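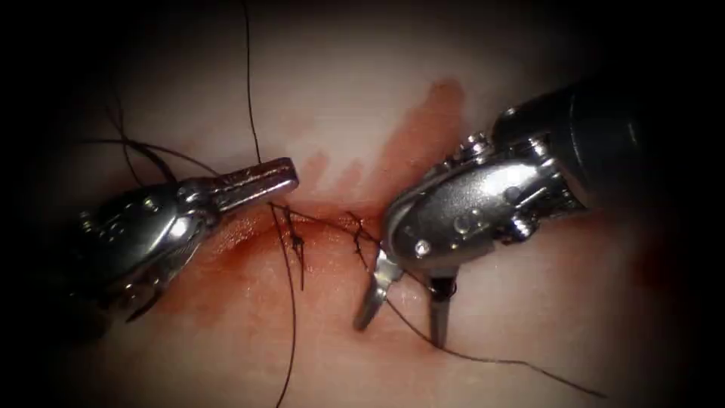
Photo: Ostus build log, bench camera. Free to reuse with credit.

7. Threading, tensioning and the first stitch

By now you should have two arms bolted to the Plellatora base, a pair of cable-driven wrists, and a workshop that has stopped asking what you're doing. This section takes you as far as two tied knots in a practice pad. It will take an evening. The second knot will take most of it.

Caution: This is a hobby build for practice pads. It is not a medical device and must never be used on a person or an animal, including the ones who volunteer.

7.1 Tension the wrist cables

1. Switch off the drive power. Leave the controller on so it keeps its home position.
2. Seat each cable in its pulley groove. A cable riding on the lip will feel fine until you close the jaws.
3. Turn the tension screw a quarter turn at a time until the wrist has no free play.
4. Power up and run the Barbieri jog routine for 28 cycles per arm. Tension again. New cable stretches, and it does so on its own schedule.

Note: If a jaw opens when you ask the wrist to turn, two cables are swapped. Go back to step 2. We have all gone back to step 2.

7.2 Set the limits

1. Set jaw force to 70 in the Zarnwood settings panel. The slider goes higher. Leave it alone.
2. Set the step rate to 2000 or lower.
3. Lower each open jaw over the pad and save the height just before it touches as the floor.

Caution: Save a separate floor for each arm. Sharing one value is how we came to own a pad with a hole in it.

7.3 Tie the knots

1. Cut the thread long. You want enough to loop loosely above the left wrist and still run off the far side of the pad.
2. Bring the left arm in nearly flat, and the right arm down at a slant from the upper corner. Keep the closed left jaws a little higher than the open right ones.
3. Pass the thread through both edges of the cut, hold one end in the right jaw, and wrap.
4. Pull until the edges meet. A slight pucker is fine.
5. Trim, leaving short tails, and move along the cut for the second knot.

Note: Black thread shows up well on a pink pad and vanishes past the edge of the lamp. If you lose a strand, move the lamp before you move the arm.

If the thread frays, see error 111 in section 9. If it snaps, there is no error code, but you'll know.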